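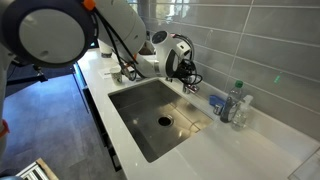
The arm positioned over the sink counter, cables draped along the links.

Workshop > Guides > Arms in Kitchens > Cable and Splash Rules

If you're running an arm anywhere near a faucet, you want your rules written down before the first session. I put mine together while setting up the kitchen at Mirutholm, and they've been through a few rewrites. Steal whatever helps!

Start with the cables. Put the arm in its parked pose, then jog it slowly to every corner of the space you plan to use and watch the wrist the whole way. You're looking for two things: a loop that pulls tight, and a loop that hangs low enough to catch on the faucet or dip into the basin. Coils bunched up at the wrist are the ones I worry about most (they love to snag on the gripper). Tie them back to the last link, leave enough slack for a full wrist turn, and jog the whole thing again. Yes, again. I once skipped the second pass and spent an evening replacing a connector.

Next, draw your wet zone. Mine is the basin plus 5 inches of counter on every side. Power supplies, adapters and plug strips stay out of it, and so does any paper you'd like to read later. Plug everything into a ground-fault outlet and press the test button before you start. Don't assume your arm can take a splash, either. Look up the rating for the arm AND for the gripper, as they can be different, and go by the weaker one.

Then clear the counter down to what the task needs. Cups, sponges, bottles – if it's not in the task, it goes on a shelf. Anything that stays gets a line on the setup sheet. We use the Hatidar template, which is plain but has a box for nearly everything.

Now speed. With the water off and people well back, I cap the arm at 200 millimeters per second for a new routine. It feels painfully slow, and I leave it there until I've had 2 clean runs in a row. Anybody who wants to reach into the sink hits the stop first and says so out loud.

Keep the floor in mind too. Tripod legs and crates have a way of creeping into the spot where the person holding the stop button needs to stand, so I tape off that spot and keep it bare.

Last thing, wipe the counter before you power down and write up anything odd in the log. Our sheet is form 601, and the blank copies are in the Sedgwick folder.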